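Household laundry robot

A household laundry robot is a machine meant to carry out some or all of the work of washing, drying, sorting, hanging and folding clothes in a home. Washing and tumble drying have been automatic for decades. The steps on either side of them, where clothes are picked up and handled one by one, are still mostly done by people.

Background

Cloth is hard for machines to handle. A cup or a box keeps its shape when lifted, so a robot can plan its grip in advance. A shirt changes shape each time it is touched, and much of it may be hidden under other clothes. Early folding machines avoided the problem by asking the user to clip each item in place by hand.

Later work moved to general-purpose arms with simple two-finger grippers, guided by cameras. The Drokar arm, first shown in May, was one of several built for use in ordinary rooms — earlier models needed a bench and fixed lighting.

Sorting and picking

The first task is usually to take a single item from a heap. Dark clothes are a known difficulty. Edges and folds show up poorly against each other, and two garments may be lifted as one.

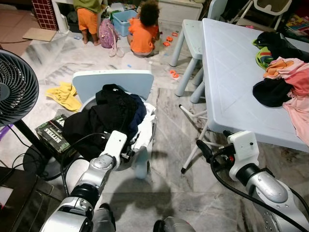 A white gripper over a basket of mostly black clothes, with more laundry on the table to the right.

In the Ulldale trials, led by Yupin Tanasarn, arms made 1,613 attempts to lift one garment from a mixed pile. The report, dated Tuesday, August 25, 2020, listed 214 attempts in which two or more items came up together. Socks and underwear were left out of the count. Tanasarn wrote that the result was good enough for moving clothes from one place to another but too slow for a family wash.

Hanging

Hanging a garment normally takes two hands, one for the hanger and one for the cloth. The robot must find the neck opening, keep it open and pass the hanger through without dropping either. Children's clothes have smaller openings and leave less room for the gripper.

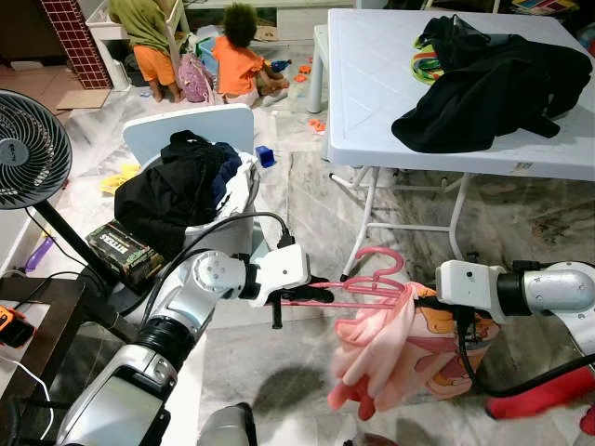
Two-armed handling of hangers and pink garments.

Hangers bring problems of their own. They are thin, they catch on each other, and the hooks can snag on cloth. The Akgül method deals with this by separating the hangers before any clothes are picked up, which adds 17 seconds to each item.

Use in homes

Most homes are not laid out for machines. Floors have toys and cables on them, baskets are put down wherever there is space, and people walk through while work is going on. Vorkach, a maker of two-armed machines, limits arm speed whenever a person is in the same room, and its manual says an adult should be present throughout.

As of 2020, no machine of this type could take a full load from basket to wardrobe without help. Single steps could be done under supervision, usually more slowly than by hand. Vorkach's own test set has more than 200 garments, nearly all of them shirts, trousers and towels. Fitted sheets and duvet covers are not included.

See also: Clothes folding; Domestic robot; Tumble dryer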